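About Clulano

Clulano runs a teaching kitchen in Flestport, founded by Hülya Karaca. Courses cover basic knife work and fruit preparation in groups of 3.

Work tables are covered in brown kraft paper and divided into cells with blue painter's tape. Beginners start on lemon, cut into round slices with a plastic knife on a bamboo board.

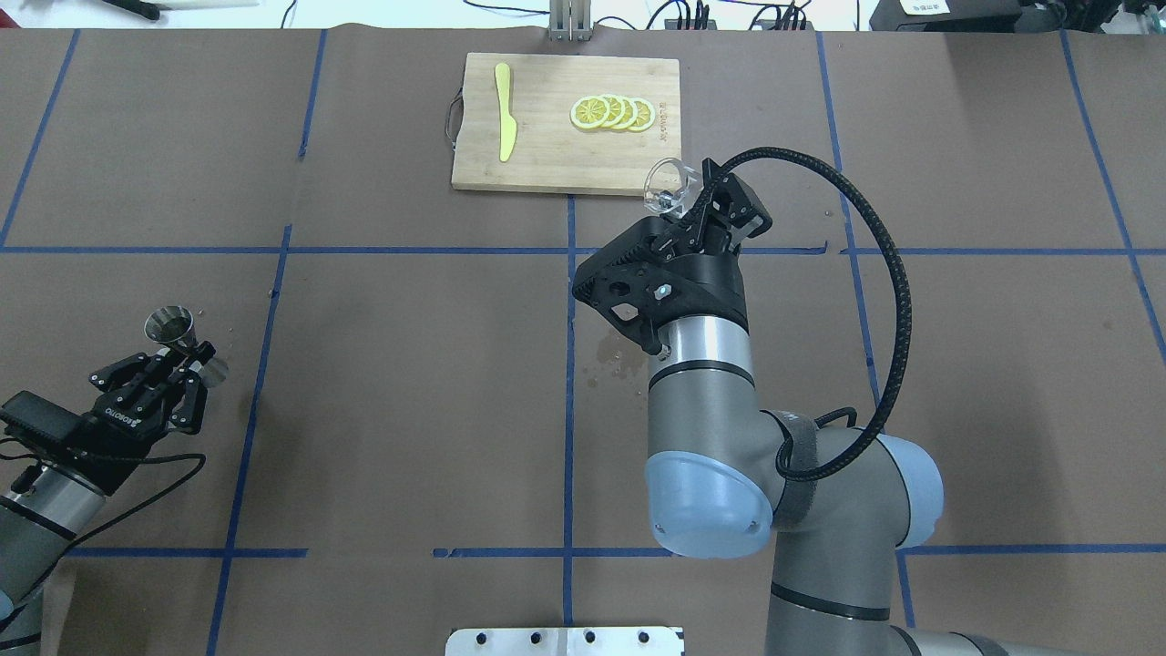

Enrollment

Last year 168 people completed the basic course. Places for October are assigned by Joni Heinonen, room 402.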